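Okay, a few people asked how the big floor cleanup is going, so I'm doing a thread. Get a snack. It's about sweeping. There will be opinions about dustpans.

Background for anyone new here: Chathurika Gamage and I run the toy library on Ircombe Street, and February 2018 is the month we finally decided to empty every shelf, clean under everything, and put it all back in some kind of order. We've talked about doing this since the day we moved in.

The problem with a toy library is that the floor is part of the inventory. Stuff comes back in a bag with a ticket on it, you tip the bag out to check it, and one piece rolls under the nearest shelf and lives there until a kid with very small arms finds it.

We've got 66 tubs on the list. I checked every one of them against its card this month, and 34 were missing something! Some of it was tiny (a peg, a little door off a farmhouse) and some of it was, like, the entire roof.

So before anybody spends money on replacement parts, we sweep. Slowly. With eyes open. I cannot stress the eyes open part enough.

First thing I learned: don't use the vacuum. I love the vacuum. I dragged the vacuum all the way up from the basement and had it plugged in and everything, and Chathurika just stood there looking at me. Then she asked if I wanted to go through the bag by hand afterward. I took the vacuum back to the basement.

Second thing: pull the shelves out one at a time. I got excited and pulled three out at once and then had three separate dust piles and no idea which shelf any of it came from. It does matter, a little, because the puzzles are by the window and the building sets are by the door, and if you know where a piece turned up you've got a head start on which tub it belongs to.

Third thing, and I'll fight for this one, a wide dustpan beats a deep one. The deep one from Bickerstaff Hardware looks so serious and professional, and then you're peering down into it like a well. Wide and shallow, everything's spread out and you can pick through it with a finger.

Somebody replied asking if color matters. YES. I'm so glad you asked.

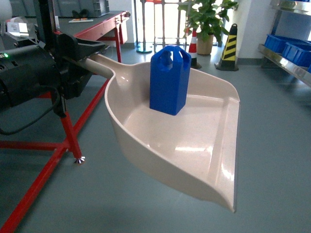
Go pale if you can. We had a black pan for years and everything gray or brown or navy just vanished into it, and I'm sure I threw out more than one perfectly good puzzle piece that way. Against a cream pan you can't miss a thing, look at that bright blue piece standing up in there with the cutouts in the top like a little carrying handle. Shiny plastic is good too, so things slide when you tilt it and don't snag.

Now, what do you do with the finds? We've got a system, and the system is a muffin tin. Each cup is a category: wheels, people, food, animals, "part of something bigger," and one cup that just says HMM on a piece of tape.

HMM is the fullest cup. HMM has overflowed into a soup bowl.

Duarte Arruda came by to help with the shelves because he owns a proper dolly and we own a towel that we put under furniture and pull. He spent maybe two minutes moving shelves and the rest of the afternoon sorting HMM. He matched up a crane hook, a doll's shoe and the missing corner of a map puzzle and was so happy about it that I didn't have the heart to ask him to go back to the shelves.

(Duarte if you're reading this the shelves still need moving.)

The map puzzle is a sore spot, by the way. It's been on our list as incomplete for so long that we'd put a sticker on the box apologizing for it. I peeled the sticker off and it took some of the box with it. So now it's a complete puzzle in a bad box.

Things I've found under shelves that were never ours: a house key, a really nice mitten, half a grocery list (just says "eggs, the other eggs"), and a library card from the real library. The key and the mitten are in the basket by the front desk. Please come get your key, whoever you are, I'm worried about you.

For the actual sweeping I'm using a soft brush with a short handle and going along the baseboard first, then bringing everything into the middle. Stiff bristles flick the small stuff across the room. I know this from chasing a marble.

Then I wash whatever turned up. Warm water, dish soap, old toothbrush for the corners, towel on the counter overnight. Wooden pieces get wiped and not soaked, please don't soak them, we lost a whole wooden train to soaking once and I still think about it.

Someone in my replies is recommending the Nidono stackable bins for sorting. I looked them up and they're lovely and I want them, but the muffin tin was already in my kitchen and it was free. Maybe next year!

Same goes for the Skurkmont shelf feet that lift everything up high enough to get a broom under. That one I might really do. Chathurika has already measured and is pretending she hasn't.

Where we're at: the window wall is finished, the middle row is finished, and the door wall is waiting on Duarte and his dolly. I've got a list of 11 tubs I can already take off the missing list, and I haven't touched the rug yet. I'm a bit scared of the rug.

If you've borrowed from us and you've got a stray piece at home, in the couch or the car or the bottom of the diaper bag, just drop it in the mail slot. You don't need to know what it goes to. No late fee, no questions, put it in an envelope if it's small.

And if you know what takes sticker glue off a cardboard box without taking the picture off too, please tell me. I've tried the hair dryer and I've tried being patient, and I'm not good at the second one.

Okay, going back in. Rug update tomorrow if my knees allow it.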